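Visit to the Musov packing plant
10 July 2018

Our group met in the visitor parking lot at Musov a little before nine. Poonam Khurana had set up the tour through her work with the regional food suppliers' association, and most of us run small shops that buy dried goods, tea and spices from wholesalers. I have sold Musov lentils for years and had never seen where they were packed.

We signed in, handed over our watches and rings, and were given hairnets and white coats. Our guide was Jessie Munro, the shift manager. She started in the receiving area, where sacks come in on pallets and are weighed and sampled before anything is unloaded. A sack that fails the moisture check goes back on the same truck. She said this happens more often in February than at any other time of year, when loads sit in cold yards and then warm up.

From there we went up a metal staircase to the cleaning floor. It is loud, and we were given ear plugs. The lentils and beans run over a set of shaking screens, then past a blower that takes off the dust and bits of stalk. Small stones are the main trouble. Ruairi Hepburn, who owns a store near mine, asked how many customers still report finding one. Jessie said the plant had five complaints of that kind last year and keeps a file on each.

The packing hall is on the ground floor at the back. It has two lines for retail bags and one for the larger catering sizes. The plant puts out 782 cases on a normal shift. Changing from one product to another takes 38 minutes, most of it cleaning, so they try to run the same item all day.

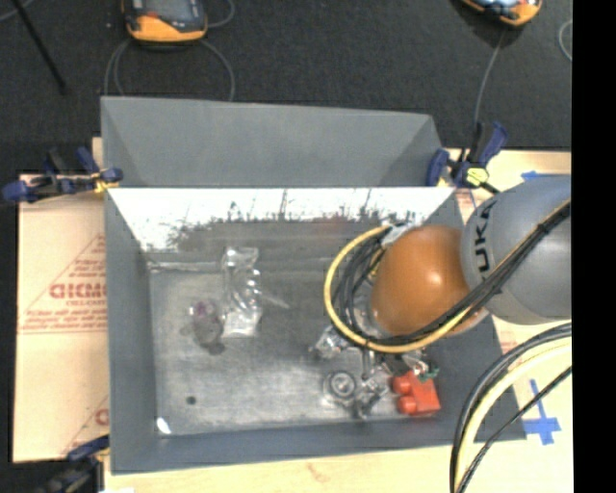 I was more interested in the labels than I expected to be. Each bag gets a lot code that leads back to the farm group and the delivery. Kamonchanok Kaewmanee from the quality office took a code from a bag of red lentils and had the paperwork on her screen in under a minute. She also explained the "best by" dates, which are set shorter than they need to be because some stores keep their stock in warm back rooms. A couple of people in our group looked at the floor.

Lunch was soup and bread in the staff canteen. The talk was mostly about minimum orders. At the moment a shop has to take 300 dollars' worth to get free delivery, and several of us said that is hard in the summer months. Jessie took notes but made no promises. She did say that shops on the same street can combine an order if one of them agrees to receive it.

We finished in the warehouse, which was cool and very tidy. The tour ended at two, half an hour later than planned. Anyone who wants to go on the next one should write to Poonam. Wear closed shoes, and bring a sweater for the warehouse. Parking is free, but the entrance is easy to miss if you come from the north.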